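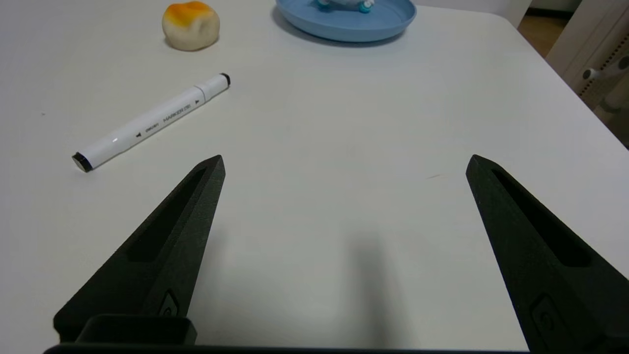
Marker, bun and blue plate on the white table.

Small Things on the White Table

A gallery from the play corner at Fotberg
Text by Valter Skjelbred

Fotberg is the back room of our shop, and the white table in it is where the small toys end up. In September I started going through the boxes that had been stacked under the window since we moved in. There were 7 of them, and the lists taped to the lids had not been right for years. This page covers the toy food and the little figures. The wooden trains and the card games will get their own pages when I reach them.

I sort on a plain white top. Pale plastic is hard to see on wood, and the old oak bench has a gap down the middle that swallows anything smaller than a coin. The white table was a cheap one, and one of the best things I have bought for the shop.

The marker

A white marker pen with a black tip at one end and a black disc at the other. It has MARKER printed on the barrel in small black letters. I use markers for the box lids and keep pencils for the price tags, which get changed more often.

The bun

Pale cream underneath and a glossy golden orange on top, like a roll that has been brushed with egg. Toy bread is the most asked-for item in the food boxes. Parents buy a play kitchen, find that it comes with one carrot and a pan, and come in looking for something to put in the oven. We sell loose pieces from a tray by the register, 3 to a bag, and customers can mix them however they want.

The plate

Light blue, round, with a raised rim. A rim is useful for small children who carry a plate across the room with something on it. The figure standing on it is white and teal blue lower down. Plates are sorted by size first and color second. I tried it the other way and ended up with stacks that fell over.

The figures

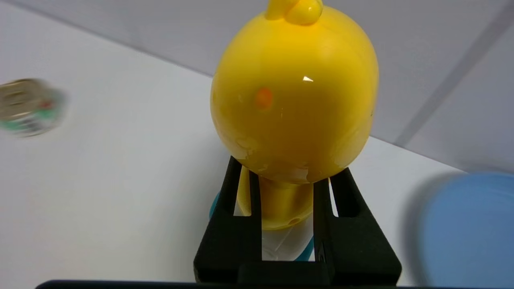 Figures are the slowest part of the job. Food can be sorted by what it is, but a figure may have come from a set, a cake, a party bag or a machine outside a supermarket, and most of them carry no name. I give each one a working name and write it in the book until somebody tells me better. The working name is usually a color and a shape, so a glossy yellow one with a rounded, egg-like body and a little curled tuft on top goes in as "yellow egg, tuft." The orange spot on the front gets a mention too, as painted marks are what people remember when they call about a toy they used to have. Figures with a stem or a base are listed with a note of the base color.

How they are kept

Figures go in the shallow Stiltach drawers along the north wall. These are old print shop drawers with low dividers, and they suit anything that would get scratched in a deep box. Food goes in Volar tubs with snap lids. The tubs stack well, but the lids crack if they are opened in a cold room, so I keep the heater on low from the first frost.

At the last full count there were 700 pieces of toy food and figures together. That leaves out broken pieces, which are in a tin on the top shelf. I do not glue anything that a child might put in their mouth.

Cleaning

Plastic pieces are wiped with a soft cloth, warm water and a drop of dish soap, then left on a towel overnight. Painted spots are dabbed and never rubbed. Anything with a hole in it is stood so that water can run out. Sticker residue comes off with cooking oil and patience, followed by more soap. I have stopped using the stronger removers after one took the shine off a whole tub of fruit.

Visiting

The shop is Skjelbred Toys, and the Fotberg room is through the door behind the register. Monday is sorting day. You are welcome to come in and look then, but nothing is for sale until it has been entered in the book. If you are searching for a missing piece from a set, bring one of the other pieces along so that we can match the size and color.

There are 2 tubs of vegetables still to go through before the next page goes up.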